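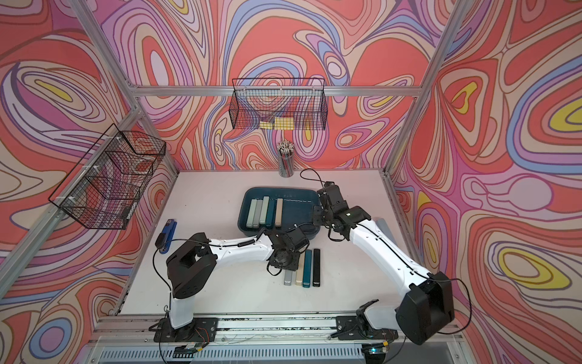 What does one row in the Nurkby listings table stand for?
One row is one advert for one home, as it stood on the day it was collected. A house that was taken off the market and advertised again has two rows, and both carry the same home_id.

Nurkby Home Listings, data card

Contents
listings.csv — 2,000 rows, one per advert
rooms.csv — one row per room named in an advert
areas.csv — 8 rows, one per district
CHANGES.txt
LICENCE.txt

Summary
The set holds the text and main facts of adverts for homes for sale in Nurkby and the villages that share its postcodes. Adverts were supplied by two agencies, Zetura and Grevero, under a written agreement. It was put together for work on pulling facts out of free text: number of bedrooms, type of heating, whether the garage is attached, and so on. It was not put together for valuing homes, and the asking prices should not be read as sale prices.

Columns in listings.csv
advert_id: text, unique
home_id: text, shared by repeat adverts for the same home
agency: Z or G
district: matches areas.csv
asking_price: whole number, blank where the advert says "price on request"
bedrooms: whole number
bathrooms: decimal; a toilet and basin with no bath or shower counts as 0.5
storeys: whole number, basement left out
basement: none, unfinished, part, full, unknown
garage: none, single, double, carport, unknown
floor_area: square metres, blank if not given
body: the advert text as supplied, line breaks kept

In rooms.csv, each row has an advert_id, a room name as written in the advert, a cleaned room name, and a level. "Flex room", "bonus room" and "den" are kept apart in the cleaned names. Earlier versions merged them into "study", and anything trained on those versions will not match.

How the labels were made
Bedrooms, bathrooms and asking price came from the agency form. All other labels were read from the body text. 828 adverts were labelled twice, by two people working apart. Where they differed, a third reading settled it. The garage column gave the most trouble — many adverts say "parking for two" and nothing more, and these are marked unknown.

Known problems
Floor area is missing from 125 adverts, nearly all of them from Grevero, whose form did not ask for it until May.
Zetura adverts often use capitals for whole sentences. Case has been left alone.
Some bodies end in the middle of a word. The agency system cut them at a fixed length and the rest could not be recovered.
Open house times are given as plain text ("Sunday 2 till 4") with no date.
Flats are few. Results for flats should be reported on their own or left out.

Removed before release
Agent names, phone numbers, email addresses, street names and house numbers. Each is replaced by a tag in square brackets, such as [STREET]. Names of parks and schools were kept.

Loading
The files are UTF-8, comma separated, with double quotes round every text field. The body column contains line breaks, so tools that read line by line will fail. The Pyo loader handles this:
pyo load listings.csv --multiline
Leave out --multiline for the other two tables.

Splits
There is no fixed test split. If you make one, split on home_id and not on advert_id, or the same kitchen will turn up on both sides.

Corrections
Send the advert_id, the column and the value you think is right. Corrections go into the next version and are listed in CHANGES.txt — old versions stay available and are not edited.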